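BLACK IS A COLOUR AND IT WILL COST YOU
Speaker notes, Wanard Decorators' Evening, 2021-02-16
Twenty minutes plus questions. Water on the left. Don't lean on the lectern, it has wheels.

Opening
Thank Ekkachai for the introduction, whatever he has said in it.
Start with the Planik fan deck. Hold it up. It has 3647 colours in it, and six of them are called black. None of the six match. I have painted a hallway in two of them by mistake and the join is visible from the street.
Ask who has a black wall at home. Ask who has a black wall at home and would do it again. Wait for the hands to go down.

Where it comes from
Keep this short, they've had dinner.
Soot first. Lamp black is what it sounds like: burn oil badly, scrape up the result. Then bone black, made by charring bones with the air kept out. Painters liked it because it was warm. The bones had no say.
Cloth was harder. For centuries a good black meant dyeing the same wool over and over, often blue first, and a poor one went brown or green on you by the second winter. Logwood helped. It also needed iron in the bath, and too much iron eats the cloth, so there are old black embroideries where the stitching has gone and only the holes are left. (Pause. Somebody always gasps at this, usually a quilter.)

Paint versus cloth
Paint has a surface and the surface shines. Even dead flat black will pick up a window. Every hand that passes leaves a grey smudge, and every attempt to wash off the smudge leaves a shiny one.
Cloth has folds, and the folds do the work for you. Theatre people have known this forever. Visitación Lozano hung the drapes at the Gashi for most of her working life and her advice to me was to buy more cloth than I could afford and never iron it. I have followed the second half.
Point out that neither one is black once you put a lamp near it. It goes grey where the light lands, and you lose the corners first.
Next four slides, a few seconds each. Look at the backgrounds.

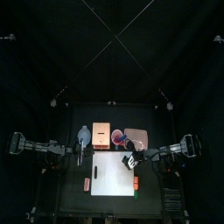
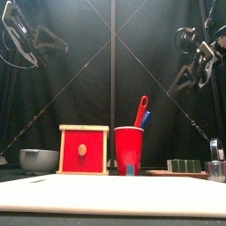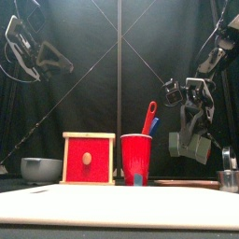
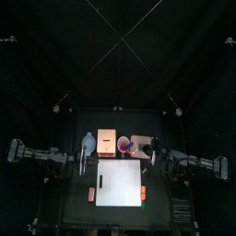 Lamps, and the lamp argument
Somebody will ask what bulb to use. I say 3000 kelvin and then I stop talking, having once lost a whole evening in May to a man with opinions about 2700.
Aim lights at the thing you want seen and away from the wall. If you wash a black wall with light you've bought an expensive grey wall.
Go round the room with a torch held flat against the plaster before you paint. Every dent you find is a dent your guests will find – fill it now or learn to love it.

What I got wrong
The Plesia Street flat. Black ceiling, gloss. The client wanted drama and got a clear reflection of the top of her own fridge, which hadn't been dusted.
The powder room. One coat. I was told one coat. It was four.
My own front door, facing due west. It got hot enough in summer that the mail carrier mentioned it. If they laugh, tell the bit about the wreath. If they don't, skip to samples.

Samples
Pass round the velvet, the felt and the painted board. Ask for them back. Last time the velvet left in somebody's handbag.
Get people to hold all three up to the exit sign and argue over which is darkest. Velvet nearly always wins. Let them get there by themselves, it eats up five minutes.

Questions
Likely: does it make a room look smaller? Yes, a bit, in daytime. At night you can't tell where the room ends, so call it even.
Likely: what about cats? Depends on the cat.
If Ekkachai asks about charcoal, charcoal is a grey.
Chairs need to be stacked by nine, fan deck goes home with me.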